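4. Using your Nusine refill station

Now the fun part! Once the Nusine is on the wall and the tank is seated (section 3), you can start refilling your own bottles. Almost any household bottle will do, from washing-up liquid to hand soap.

4.1 Choosing a bottle

1. Pick a bottle with a screw cap. Clear ones are lovely to use, as you can watch the level rise.

2. Rinse it three times with warm water and leave it upside down overnight.

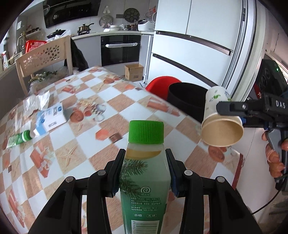 Clear bottle with a green screw cap.

3. Stick one of the Florneck labels over the old one and write the new contents on it.

Caution: Never refill a bottle that has held bleach or drain cleaner, however well you have rinsed it.

4.2 Your first fill

1. Stand the bottle on the drip tray and lower the nozzle until it sits just inside the neck.

2. Turn the dial to the amount you want. The smallest setting is 60 ml and the largest is 2,000 ml.

3. Press the green button once. The pump hums for a moment before anything comes out – this is normal, and by the second bottle you'll barely notice it.

4. Wait for the beep, then raise the nozzle and screw the cap on firmly.

Note: Thick soaps flow slowly in a cold room. Bring the tank indoors the night before and they pour beautifully.

5. Put split or cloudy bottles out with your recycling, if your council takes them. Check the rules for caps too.
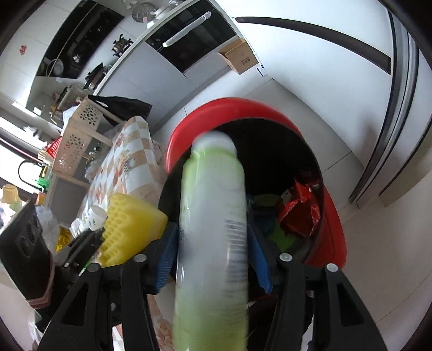

4.3 Cleaning the nozzle

Run a cup of warm water through the nozzle after every 11 fills. If it still drips, fit the spare Cifuentes washer from the accessory bag, flat side down.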